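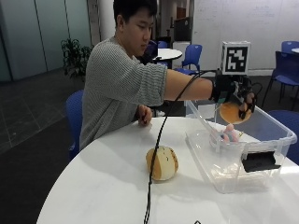

Filling the clear bin over the round white table. The latch sits on the rim.

4. Packing the play-food set away

I wrote this section for the Braldale playroom set, but it works for any small toys that live in a Drustmont clear bin. Allow 30 minutes the first time (I took longer, mostly hunting under the sofa) and do it at a table — kneeling on the floor gets old very quickly!

4.1 Before you start

1. Wipe the inside of the bin with a barely damp cloth and let it dry.
2. Find the lid and put it somewhere you won't lean on it.
3. Tip out anything left from last time and check the corners for crumbs. Real ones do get in.

4.2 Filling the bin

4. Put the flat pieces in first, lying down. Lower them in, please, as dropped pieces scratch the base.
5. Add the round and bulky bits next. Keep these where you can reach them, because they're what children ask for first.
6. Tuck the small toys into the gaps at the sides.
7. Lay the lid on top and press each latch until it clicks. If one won't go, open everything and move whatever is sticking up.

Caution: don't force a latch with the heel of your hand. I broke one that way in September, and the spare (part 1191 on the Drustmont list) took ages to arrive.

4.3 Moving the bin

8. Clear a path to the shelf before you pick anything up.
9. Get a hand under the base before you lift. The rim is fine for steadying but I wouldn't trust it with the whole weight.

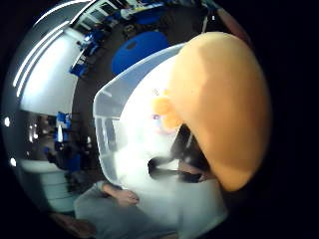 A hand reaching in towards the underside of the clear box.

10. Set it on the shelf with the front facing you, so the contents can be seen without dragging it out.

Note: stack two high at most. A third bin wobbles, even on the good Astthorpe shelving.
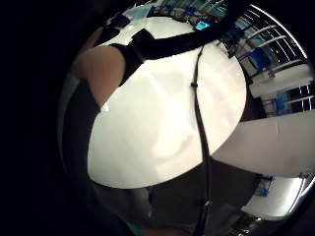 Can I wash the pieces before packing them?

I do mine in lukewarm water with a drop of washing-up liquid, then leave them on a towel overnight. Anything with a fabric part just gets wiped.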